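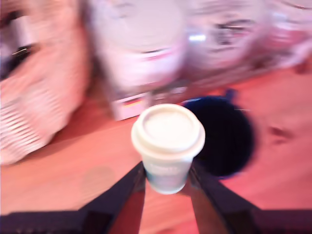
4. Setting up the Drindico 406 for takeaway cups

The machine leaves the Ferport works set for mugs. Go through this section before the first drink is served, and again if the machine is moved.

Before you start
Switch off at the wall. Leave the drip tray in place.

1. Fill the tank with cold water to the MAX line and push it back until it clicks.
2. Switch on. The display shows READY when the boiler is up to heat.
3. Press and hold MENU, then enter the service code 3218.
4. Choose CUP SIZE, then TAKEAWAY. Press OK.
5. Raise the spout to its upper stop and tighten the side knob by hand.
6. Run two rinses into a jug and throw the water away.

Caution: the spout stays hot after a rinse. Hold it by the grey collar only.

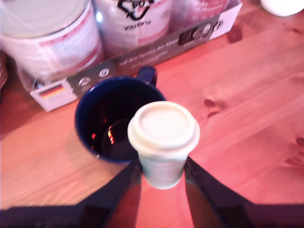
Reading time for this section: 3 minutes

Setting the fill level

7. Place an empty cup on the grid and press FILL TEST.
8. Press STOP when the level is where you want it. The machine stores the amount.
9. Repeat for each drink on the menu. Tea and coffee are stored separately.

Note: if you add milk by hand, stop the test lower down - the machine does not allow for it.

Water filter

The Jedent filter lasts 28 days in hard water areas. Fit a new one when FILTER shows, then reset the counter under MENU. Older Eklund filters fit the tank but the counter will not read them.
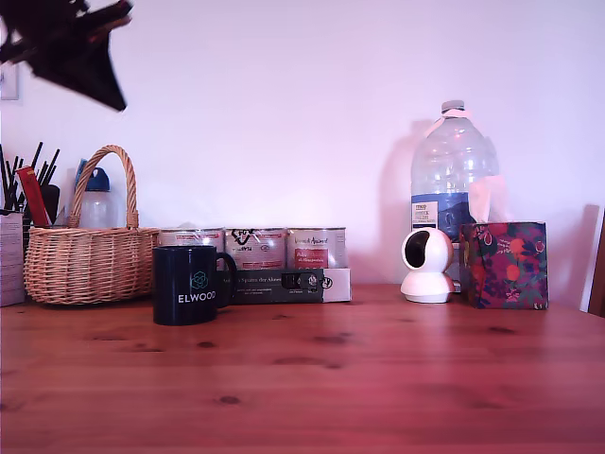
Reader comment: Step 8 didn't hold for us until we closed the menu with OK. Pressing BACK put the mug setting on again, so we had to do every drink twice.

Reply: Please close with OK, as the comment says. BACK leaves the menu without saving on machines with the older software. The version is shown under MENU, INFO.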